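Home | Products | Manuals | Parts | Contact
Print this page | E-mail this page

Mumell 400 Countertop Water Filter
Section 3: Installing and flushing the cartridge

Read Section 2 before you start. The housing must be mounted and the inlet hose connected, with the supply valve closed.

1. Turn the housing cap counterclockwise and lift it off.
2. Remove the shipping plug from the cartridge seat.
3. Check that the O-ring lies flat in its groove. Apply a thin film of silicone grease.
4. Push the cartridge down until the collar touches the seat.
5. Refit the cap and tighten by hand only.

CAUTION: Do not use a wrench on the cap. Overtightening can crack the housing and voids the warranty.

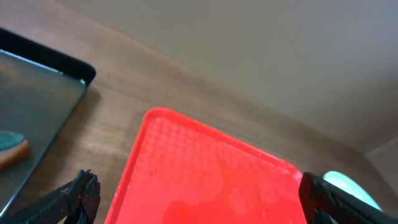
Cartridge 1051 contains loose carbon dust from the factory, and the first water through it will be gray. Run the outlet hose to a sink for the flush. Stand the housing on a tray with a raised rim — the red plastic one with the diamond-grid surface is suitable — and check under the housing for drips during steps 6 to 8.

6. Open the supply valve one quarter turn.
7. Wait until the water runs without air bubbles, then open the valve fully.
8. Flush for 10 minutes. Discard this water.
9. Close the valve and wipe the cap joint dry.

NOTE: Inlet pressure must not exceed 100 psi. Fit a regulator if the supply is higher.

Replace the cartridge after 1000 gallons or every June, whichever comes first.

Previous | Contents | Next: Section 4, Leak test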